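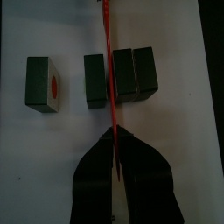 Urley 回复：先不要打磨，也不要用酒精擦带点的那一面。并排对不齐的原因有好几种，打磨以后侧面尺寸就变了，后面的检查都做不了。请先按下面的顺序排查，每做完一步在工单里写结果。

工单标题：双色块并排后上沿不齐，贴合处有斜缝
产品：Stestwood 双色块，绿色/米白，红点印面
提交方：Palaniappan 活动室
处理方：Urley 售后
提交日期：2022-07-25
优先级：普通
状态：已关闭

问题描述（提交方填写）
单块立放正常，不晃。两块侧面相贴推到一起时，其中一块会略斜，上角比旁边高出一点，贴合处能看到一条浅色的缝。换位置后有时消失，有时更明显。同一套里并非每块都这样。收纳用的是 Vullow 浅盒，平时盖盖子放在柜子下层。使用白色桌面，没有铺垫子。

排查 1：桌面
操作：把桌面擦净晾干，取一块单独立放，在原位置转四个方向，每转一次用手指轻按顶面四角。再移到桌面另一处重复。
判定：如果只在某一处晃，问题在桌面。如果各处都不晃，进入下一步。
结果：各处都不晃。桌面用 500 毫米钢直尺侧立检查，纵横方向均不透光。桌面排除。

排查 2：底面附着物
操作：用干的无绒布擦底面，不加水。擦完对着光看底面边缘有没有发亮的薄层。如有，用指甲背推，不要用刀片。
判定：推得下来的是附着物，推不下来的可能是合缝处的胶。
结果：有几块底边推下少量透明薄屑，像是胶带残胶。清理后重新并排，斜的情况减轻，没有消失。
备注：提交方回忆，去年 December 盘点时用透明胶带把整套捆过一次，后来撕掉了。残胶来源基本可以对上，但单靠这一条解释不了剩下的斜缝。

排查 3：相贴的面
操作：每次只换一个变量。先让绿色面与绿色面相贴，记录；再让绿色面与米白面相贴，记录；最后让带红点的面与绿色面相贴，记录。推的时候手指放在块的下半部，推力沿桌面方向，不要从上角往里压。
判定：如果只有红点面相贴时倾斜，查印层厚度。如果与红点无关，查合缝。
结果：
绿对绿，贴合正常。
绿对米白，个别块有斜缝。
红点面对绿，与上一项相同，没有变得更严重。
印层排除。用指腹横着划过红点边缘，没有台阶感，也没有掉色。

提交方在此处插问：能不能把红点面一律朝外放，只要看着齐就行。
Urley 回复：可以作为临时办法，但从第三步结果看，与红点无关，朝外放不会让缝消失。请继续做第四步。

排查 4：两色合缝
操作：沿绿色与米白色交界线，用塑料卡片的直边慢慢刮过去，卡片与侧面保持垂直。遇到阻力的位置用铅笔在绿色一侧做浅记号，做完擦掉。
判定：整条顺滑为正常。局部有阻力，说明合缝溢胶没有修净，或合缝两侧有错台。
结果：有斜缝的块，交界线靠下的位置都有阻力，高度一致。正常的块没有。铅笔记号与斜缝位置对得上。

初步结论：合缝溢胶。凸起位置偏低，相贴时下部先接触，块被顶斜，看起来就是上角偏高。桌面残胶属于叠加因素，单独存在时不足以造成可见的缝。

对结论的验证
让有凸起的块转过半圈，使凸起一侧朝外，再与正常块相贴。按初步结论，斜缝应当消失。
结果：消失。再转回去，复现。连续操作结果一致，没有例外。

处理方式
甲、退回换货。按批次办理，只换有问题的块会出现绿色深浅不一致，整套更换较稳妥。
乙、自行修整。仅适用于凸起在合缝上且不涉及印面的情况。

提交方选择乙，理由是月底前要用。步骤如下。

一、准备一块平整的玻璃或钢板，上面铺 300 目水砂纸，砂面朝上，四边用胶带固定。胶带只贴砂纸边，不要碰到块。
二、凸起所在的侧面朝下，放在砂纸上，手指压在正对凸起的位置，沿合缝方向平推。只推，不来回拉。
三、每推几下就用卡片复查一次。阻力消失立即停，不要追求整面亮度一致。
四、干擦粉屑。米白一侧如有绿色粉末嵌入，用白橡皮擦，不用溶剂。
五、与一块已知正常的块相贴，复查上沿。

提交方问：家里只有 200 目的，可以代替吗。
Urley 回复：不建议。划痕会留在绿色面上，斜着看很明显，之后再细磨又要多去一层。等合适的砂纸到了再做。

修整记录（提交方填写）
第一块用时最长，压得太靠上，凸起没磨到，边角先发白了。第二块起改为压在记号正上方，很快顺滑。发白的边角不影响贴合，没有再处理。全部做完后绿对绿、绿对米白各排一遍，上沿齐，用纸片塞不进缝里。

残留现象：并排处仍能看到一条很细的浅色线。
Urley 说明：那是块边的倒角，两个倒角相遇时会反光，推紧也不会消失，不属于间隙。判断方法是换一个方向看，线会随角度变亮变暗；真正的间隙颜色是暗的，位置不变。颜色深浅请在桌面受光均匀的地方比较，阴影落在块上时，绿色面会显得更深，容易误判为色差。

收纳注意
Vullow 浅盒内深 79 毫米，竖放前先量块的高度，盖子不能压到顶面。压着盖久了，合缝会受侧向力。放不下就平放，米白面朝上。不要再用胶带捆，需要固定时用棉布带，结打在盒子外面。柜子下层如返潮，盒底垫一张厚纸，换季时换掉。

同类工单处理提示（内部）
收到“不齐”“歪”“有缝”一类描述，先问清单块立放晃不晃。单块晃，从桌面和底面查起；单块不晃、并排才斜，直接从相贴的面查起，底面清洁可以同时做。不要让用户先打磨。本单前后多花的时间主要在残胶上，清理后症状减轻，容易让人以为已经找到原因。今后清理完必须做一次转半圈的对照。

回访
提交方反馈使用正常，没有新增斜缝。发白的一块放在排尾。套装里另有一块红点印得偏离中心，问是否可换。答复：偏心不影响使用，如需更换请另开工单，附带点面正对拍摄的照片和盒底批次标签，本单不合并处理。

关闭原因：已修整，复查通过。
关联工单：无。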